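Ticket 1601
Queue: Building Services, Trulton House
Subject: Third floor booking screens think it is lunchtime
Raised by: Nokuthula Modise
Assigned to: Sipho Botha
Priority: Low (raised to Medium by requester, twice)

Nokuthula Modise, 09:12
The screen outside Culter says the room is booked until 13:00 by "Lunch". It has said this since I got in. The room is dark, the door is locked and lunch is four hours off. Please free it, as I have visitors.

Sipho Botha, 09:30
Restarted the screen from my desk. It came back with "Lunch" in a larger font. Looking into it.

Sipho Botha, 10:05
The booking belongs to a calendar account called Kwan, which owns the repeating lunch slot in every room on that floor. The screen's clock is also wrong by several hours, so it believes lunch is under way. Corrected the clock.

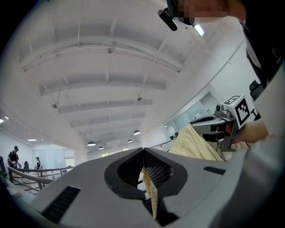 Attachment 1: pale yellow checked fabric between the gripper fingers.

Nokuthula Modise, 10:21
Lovely. The door is still locked. My visitors are in the corridor admiring the fire notice.

Sipho Botha, 10:26
The lock takes its orders from the booking system and the booking system checks every five minutes, in theory. Lerato Le Roux at reception has a real key. Please send somebody down.

Nokuthula Modise, 10:40
In. Thank you to Lerato and to the key.

Mbali Steyn, 11:15
Adding myself to this one. Ballau, next door, now says it is free all day. I am sitting in it, in a meeting, and four separate people have walked in with sandwiches.

Sipho Botha, 11:32
That was me. Removing Kwan's lunch slot took out everything booked after it was set up. Restoring from last night's copy.

Sipho Botha, 12:10
Restored. Clocks on both screens now follow the network. Lunch is back at 12:00, where it belongs. Leaving open until tomorrow morning in case it wanders.

Status: Pending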